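Wovomness opens its repair counter in Huvcombe and would like your broken kettle

FOR IMMEDIATE RELEASE

Huvcombe, February. Wovomness, the household repair shop that has spent the past two winters in a former shoe shop with no heating, is moving to the old dairy on Cui Lane. The new premises have a front door that shuts, a back door that mostly shuts, and a repair counter open to anyone with a broken household object and a reasonable amount of patience.

The counter takes in kettles, toasters, lamps, radios, hand mixers, bathroom scales and the kind of clock that was a wedding present. It doesn't take in fridges, televisions, anything that runs on petrol, or bread makers. The shop has its reasons about bread makers and will share them with anyone who has an afternoon free.

Owner Gleice Fagundes started Wovomness after being told by a shop that her iron was "beyond economic repair". The fault was a fuse.

"I was charged a fee to be told it was dead," she said. "I took it home, spent less than the price of a bun on a fuse, and ironed a shirt out of spite. I don't even like ironing. It seemed to me there might be a living in it, and there has been, in the sense that I am still alive."

The shop mended 193 items in its last year at the old address. Lamps led the list, followed by toasters, which Fagundes describes as a simple machine designed by people who dislike screwdrivers. A further 49 items were declared past saving and went back to their owners with a short written note saying what had gone wrong and what, if anything, could have been done sooner. Customers have been known to keep the notes. One has hers framed in the downstairs loo.

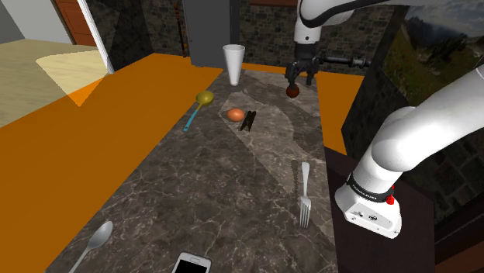
Prices are staying where they were. It costs £10 to have an item looked at, and that sum comes off the bill if the repair goes ahead. Parts are charged at what the shop paid for them. There is no premium service, no loyalty card and no app, and the shop has turned down two offers to build it one. Kitchen goods make up most of the trade, and the move has set off the usual argument about what kitchens are for. A long marble countertop with a small, round, reddish thing on it, tomato or apple according to taste, is very nice to look at, but Fagundes would like it known that she has never met one belonging to a customer. Her customers' worktops have a toaster on them, and behind the toaster is the other toaster, the one they are going to bring in when they get a minute.

The shop would like them to get a minute. To that end it will hold an amnesty throughout its first month on Cui Lane, during which the inspection fee is waived for any item that has been in a cupboard for more than a year. No proof is needed. Dust will be accepted as evidence, as will a look of shame.

The old dairy has stood empty long enough for most of Huvcombe to have an opinion on it. It has been spoken of as a wine bar, a dental surgery and, for one feverish spring, a climbing wall. Wovomness has kept the tiled walls and the drain in the middle of the floor, which is handy for descaling and which Fagundes says she would have paid extra for had the landlord thought to ask.

The workshop is at the back, behind a half-height partition, so that customers can watch repairs being done. This was a request from the customers. The staff were less keen and have asked that nobody offer advice before 11 in the morning.

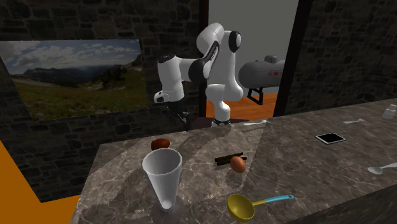 There will also be a weekly evening class, named Anine after the make-do-and-mend aunt who taught Fagundes to wire a plug at the age of seven. Each class takes one object and pulls it to bits. The first is the pop-up toaster, then the table lamp, then the vacuum cleaner, for which pupils are asked to wear something they don't care about. Nothing is plugged in until a member of staff has tested it, and pupils who plug things in regardless will be moved to the washing-up.

"Aunt Anine mended everything in the house except her marriage, and she said that was down to the parts," said Fagundes. "She would have liked the class. She would have sat at the back and told us we were doing it wrong."

Pupils may bring their own broken item or borrow one from the shelf, where there is no shortage. Screwdrivers are provided and are counted back in at the end, following an incident.

The counter opens at 9 in the morning and closes at 5, with an hour off for lunch that the shop intends to defend. Items can be left without an appointment. Please empty crumb trays, wind up flexes and remove any food, which the shop mentions only because of a sandwich maker it received in its first winter and has never fully got over.

There will be an opening tea on the first morning, with cake. The water will be boiled in kettles mended on the premises, and guests may draw their own conclusions from how long it takes.

ENDS

Notes to editors

Wovomness repairs small household goods in Huvcombe and the nearby villages. It is pronounced however you like.

Gleice Fagundes is available for interview most afternoons. She will not comment on bread makers by telephone.

Enquiries to the shop, The Old Dairy, Cui Lane, Huvcombe. If the line is engaged, the phone is being mended.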